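12 Oct 2026
Gripper comparison, entry 9

Work continued on the choice between the Flostero and Zostetti hand-held grippers. Both tools were fitted with the same camera and the same controller settings as in July. The Flostero closes more evenly, but its trigger becomes tiring in a long session. The Zostetti is lighter – a clear advantage – although its jaw position drifted after over 100 cycles and had to be set to zero again.

Thin film remains the hardest material for either tool. The bag task needs two hands, one on each side of the opening, and the camera must keep both grips in view.
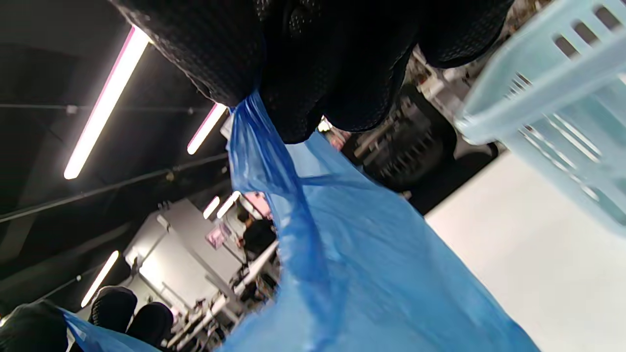 Wichai Nilsuwan asked whether the drift might come from the controller and not from the jaw, and would like the Zostetti run again on the spare unit before any decision is made. The spare unit is to be fitted tomorrow, and the test repeated with the jaw pads unchanged.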